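本网站使用 Cookie 以保存您的浏览设置。继续浏览即表示同意。[接受] [设置]

流行病学基础 讲义第七讲
诺如病毒暴发的现场调查
主讲:Teodor Coman

本讲接着上一讲的病例定义往下讲。上次留的阅读材料请先看完,尤其是流行曲线那一节,课上不再重复画法。

一、病原体的几点背景

诺如病毒属于杯状病毒科,无包膜,基因组为单股正链RNA,长度七千多个碱基,有三个开放阅读框。ORF1编码非结构蛋白,ORF2编码主要衣壳蛋白VP1,ORF3编码次要衣壳蛋白VP2。分型主要看VP1和聚合酶区,所以文献里常见双重命名,例如GII.4[P16],方括号里的是聚合酶型别。

感染人的主要是GI和GII两个基因群,GII更常见。GII.4在很长时间里是世界各地暴发中的优势型别,每隔几年会出现新的变异株。VP1的P2区暴露在衣壳最外侧,变异也最集中,与宿主的组织血型抗原结合有关。部分人因FUT2基因缺陷成为“非分泌型”,对某些型别不易感。分析罹患率时要记得这一点:暴露者中总有人不发病,不能据此否定暴露。

无包膜带来两个实际后果。一是在环境中存活时间长,在物体表面可存活数日甚至更久;二是含醇手消毒液效果有限,洗手仍以肥皂和流动水为主。

二、什么时候算暴发

各地规定不同,考试按本课程的定义:在同一场所、同一时段内,有流行病学关联的病例数超过预期。学校、养老机构、游轮和集体用餐场所最常见。

实验室结果往往要等,现场可以先用Kaplan标准作判断:
(1)半数以上病例有呕吐;
(2)潜伏期平均或中位数为24至48小时;
(3)病程平均或中位数为12至60小时;
(4)粪便培养未检出细菌性病原体。
四条都满足时特异度很高,但灵敏度一般。不满足不等于排除,这里每年都有同学写错。

三、案例:Ramonness 度假中心

下面的数字在后面的练习里还要用,请抄下来。

八月,Ilcombe镇的Ramonness度假中心办了一次员工家属聚餐,共362人参加,餐食由Verkis公司供应,晚上七点开席。第二天夜里开始有人呕吐、腹泻。中心医务室次日上午上报,调查组当天下午到场。

病例定义如下。可能病例:参加聚餐者,在餐后72小时内出现呕吐,或24小时内腹泻三次及以上。确诊病例:符合可能病例定义,且粪便或呕吐物标本经RT-PCR检出诺如病毒核酸。

注意定义里的四个成分:时间、地点、人群、临床表现。定义中不写“吃过凉拌菜”。把待检验的暴露写进病例定义,后面的分析就没有意义了。

共找到病例77人,总罹患率为77/362,即21.3%。采集粪便标本28份,19份阳性,均为GII。未采样的病例按可能病例处理,不要从分子里去掉。

流行曲线为单峰,上升快,下降稍慢,尾部拖得较长。发病时间中位数在餐后33小时。单峰提示点源暴露;尾部可能是潜伏期较长的个体,也可能混有续发病例,光看曲线分不开,要看他们与先发病者有没有同住或照护关系。

四、信息收集

问卷由Ursu小组设计,电子版和纸质版内容一致。三类内容:基本信息,症状及发病时间,食物和其他暴露。食物部分按菜单逐项列出,每项选“吃了”“没吃”“不记得”。

“不记得”怎么处理,事先要写进分析方案。常用做法是在该食物的分析中剔除,同时报告剔除人数。有人把它并入“没吃”,这会使结果产生偏倚,方向不一定。

录入要求:
一行一人,一列一个变量,不合并单元格。
发病时间精确到小时,日期和时刻分开两列。
缺失值统一编码,不留空白。
双人录入后比对,不一致处回查原始问卷。
编号一旦给出就不再改动,重复问卷作废但保留编号。

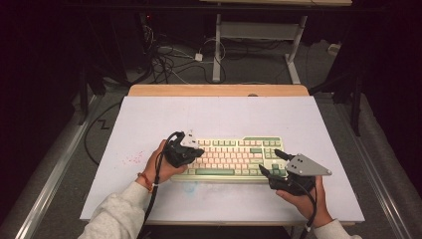
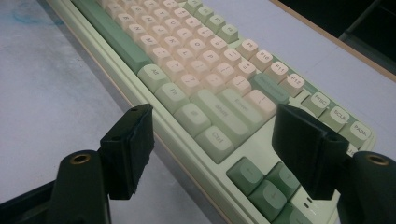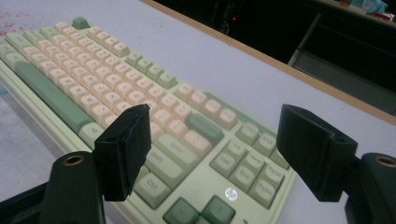 米色与绿色键帽的机械键盘

录入之后先做描述,再做分析。描述部分至少包括:各症状的比例,发病时间的中位数和范围,按年龄组和性别的罹患率,按餐桌或住宿楼的分布。很多同学急着算相对危险度,结果漏掉了最明显的线索。住宿楼之间的罹患率如果相差很大,就要考虑水源或公共卫生间,而不仅仅是食物。

五、队列分析

聚餐名单完整,人人可以找到,所以采用回顾性队列。若名单不全,例如餐馆散客,则改用病例对照,只能估计比值比。

本案例中362人全部完成问卷,下列两项食物没有人选“不记得”。

凉拌蔬菜
吃了:200人,发病66人,罹患率33.0%
没吃:162人,发病11人,罹患率6.8%
相对危险度:4.9

奶油蛋糕
吃了:240人,发病52人,罹患率21.7%
没吃:122人,发病25人,罹患率20.5%
相对危险度:1.1

凉拌蔬菜的两组罹患率差为26.2个百分点。病例中有85.7%吃过凉拌蔬菜。判断可疑食物要同时看三件事:暴露组罹患率高,非暴露组罹患率低,多数病例能由该暴露解释。只看相对危险度会被小样本的冷门菜误导。

没吃凉拌蔬菜的人里仍有11人发病。可能的解释有:共用取餐夹造成的交叉污染,回忆错误,餐后人传人,或者与聚餐无关的散发感染。报告里应当列出来讨论,不要略过。

两种食物常被同一批人选择时,单因素分析会出现混杂。可以先做分层:在没吃凉拌蔬菜的人里看蛋糕的作用,再在吃了的人里看一遍。分层后各层的相对危险度都接近1,而合并时明显偏高,就是混杂的典型表现。变量多时用多因素模型,第九讲会讲。

六、环境和从业人员调查

流行病学分析给出关联,环境调查说明污染是怎么发生的。两者应同时进行,等分析结果出来再去厨房,剩菜多半已经处理掉了。

现场要问清楚加工流程:谁洗,谁切,谁拌,什么时候完成,之后在哪里放置,有没有再加热。诺如病毒在食物中不繁殖,所以放置时间长短不像细菌性食物中毒那样关键,受污染的一刻更重要。生食、加工后不再加热、用手接触多的食品风险最高。

从业人员逐一询问近期有无呕吐腹泻,家中有无病人,同时采集标本。只问症状不够,无症状者也可以排毒,恢复后排毒还可以持续两三周甚至更长。但是,从业人员标本阳性不能单独证明他是源头,他也可能吃了同一份菜。发病时间在前、操作过可疑食品、测序结果与病例一致,三条合起来才有说服力。

食品标本的检出率低于粪便标本,原因是病毒量少、基质有抑制物。阴性结果照实写,不能用来推翻流行病学证据。

七、续发传播

调查组随访了未参加聚餐的同住者100人,在首例家庭病例发病后的三天内,14人出现符合定义的症状,续发率14%。这里的分母只含易感的密切接触者,参加过聚餐的家属不计入,他们与病例有共同暴露。

呕吐是续发的主要推动因素。呕吐时产生的飞沫和气溶胶可以污染较大范围的地面和物体表面,清洁人员如果没有防护也会感染。

八、控制措施

不必等实验室结果。

病人和有症状的从业人员离岗,症状消失后至少满48小时再返回。从事食品加工的,按当地规定可能更长。

呕吐物处理:先疏散周围人员,戴口罩、手套,用吸水材料覆盖后由外向内清除,再以含氯消毒剂处理。先清除有机物再消毒,顺序不能反。浓度和作用时间按产品说明和当地指南执行。

公共接触面,例如门把手、水龙头、电梯按钮,暴发期间增加消毒频次。

停止自助取餐,改由人员分发。

最后一例发病后,连续观察两个最长潜伏期加一个传染期,没有新病例再宣布结束。不同国家的天数规定不一,作业里写明你用的是哪一种。

九、练习

1. 用第五节的数据列出凉拌蔬菜的四格表,计算相对危险度的95%置信区间,写出公式。
2. 计算凉拌蔬菜的人群归因危险度百分比,并说明它依赖哪些假设。
3. 假如有30名发病者拒绝填写问卷,讨论结果会受到怎样的影响。
4. 第三节的病例定义若把72小时改为48小时,灵敏度和特异度各往哪个方向变?
5. 写一份给Ramonness管理方的通报,不超过一页,不用专业缩写。

第5题单独交,其余写在一起。计算题保留一位小数,中间步骤不要四舍五入。下一讲讲分子分型在暴发调查中的应用,请预习最大似然树和遗传距离的阈值问题。

订阅课程通讯,新讲义发布时将以邮件通知。[输入邮箱] [订阅]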